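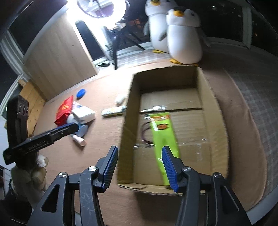 I finally started on the fall swap box last night, after telling everybody at the April get-together that I'd have mine done early this year (ha!). If you signed up, you should be starting yours too, so consider this your nudge from the Pilkington end of town.

A few things I've learned from doing this way too many times. Get the long stuff in first. If you leave the long packages until the end you'll be standing there at 10 at night trying to bend something that doesn't want to bend, and yes, I've done it. Little things can go down the sides afterward. And please, tape the bottom of your box! We had one give out in the Takton parking lot last year and I was chasing tea bags under a minivan.

I like to throw an old cloth down before I pack. It saves the furniture from getting scratched up and I can shake all the cardboard crumbs outside when I'm done. A used box is totally fine, by the way. Torn edge, old tape, who cares, it's going to end up in somebody's recycling.

We have 17 households in so far, and there's still room if you've been on the fence. Keep your box under 10 pounds so it's easy to carry, and write your swap number on two sides with a fat marker (pencil is impossible to read in that back hallway). Drop-off is at the Wernusora hall, side door, same shelves as last time.

Mine still needs a card and something sweet. I'm thinking the ginger cookies again, if they make it as far as the box.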